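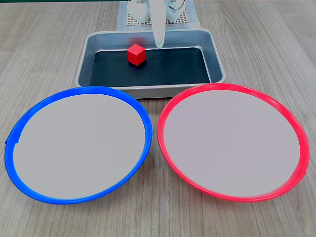 Attachment 1: steel tray with black liner and red cube, on the bench.

Ticket 152 – tray liner creeping on bench 9
Opened: January 27, 2020
Product: Mokilik steel tray, black mat liner
Status: awaiting parts

Reported fault: liner shifts towards the back wall when the tray is tipped for emptying. Cube sits flat on the tray floor when level but catches on the front edge of the liner once a gap opens there.

Checked so far:
Liner size against the Haddad cutting sheet – within 2 mm on both sides.
Tray floor wiped with a dry cloth, liner refitted. Fault came back after some 21 tips.
Second liner from the same pack tried. Same result.
Tray swapped with one from store, original liner kept. No movement.

Suspect the tray floor is bowed. Straight edge test still to do. Replacement tray ordered from Jotau. Do not glue the liner down in the meantime, it has to come out for washing.

Recent tickets
Wokex shelf bracket loose
Bench 2 lamp flickers
Tray labels peeling after wash
Store cupboard key missing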